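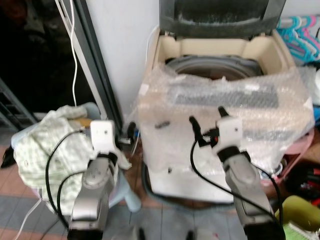
Senga reckons 255 episodes of one task is too many from one laundry, and that the Clarska set will learn the room before it learns the job. I don't fully agree. The cloth changes shape every time, and so does the approach angle. She wants a second site by February.

Started with the checked cloth on the stool, lid up. Left arm to the cloth, right arm working the machine side. Moved the start pose of the right gripper back a little – the old one left too little travel before the drum.

Total on the drive is now 3813, of which 793 still need labels. Mervin flagged 4 with timestamps out of order between the two arms. Binned them. Must ask Lucía whether failed grasps get their own tag or stay in with the rest.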